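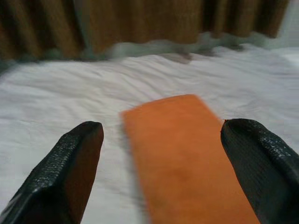
New thread on the bedroom work. We finished the first round of two-arm demonstrations on soft objects, and the result is clear enough to write up in short form.

The question: if you change what's lying on the bed between demonstrations, does the policy learn the task better than if you keep the bed tidy and repeat the same motion?

We collected 419 demonstrations on one bed. Half the training runs used demos where the bedding was reset the same way each time. The other half used demos where the bedding stayed however the last attempt left it. Same number of demos per run.

We call the second way Rustilard. It isn't much of a method. You skip the reset, and you log the state of the bed before the arms move.

Each policy got 80 trials on a rumpled bed. Tidy-reset policy: 9 failed grasps before the arm even touched the object, plus a lot of slow second tries. Rustilard policy: 77 clean pickups out of 80.

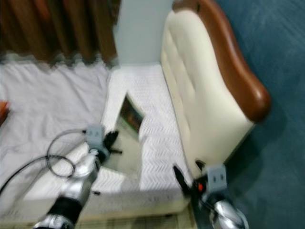 Got asked this a few times: do you need the wrist cameras, or is the head camera enough?

For finding the object, the head camera does fine. For closing on it, we needed the wrist view. Without it the fingers pinched the sheet along with the object, and the policy had no way to tell.

The pinched sheet was the most common failure in both groups. White fabric on white fabric has very little for the model to go on. Creases help a bit.

Motion blur was the other worry. We tried filtering out blurred wrist frames before training. It made the policy worse. Our guess is that the blur comes during the fast part of the reach, so filtering it removed the part we wanted it to learn. We keep everything now. 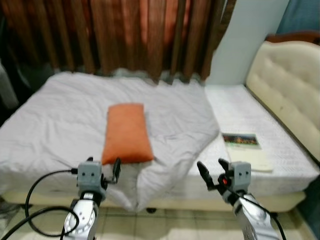 Flat things are still harder than thick ones. A pillow gives the fingers an edge to get hold of. A booklet lying flat has to be slid or tipped first, and we have too few demos of that to report a number.

Cor Groen is running the flat-object set in April. The code for the logging step is in the Kekero repo under bed_state. It needs a cleanup, but it runs.

One limit to keep in mind: one bed, one room. We haven't tried it anywhere else, and I wouldn't assume the gap stays this wide.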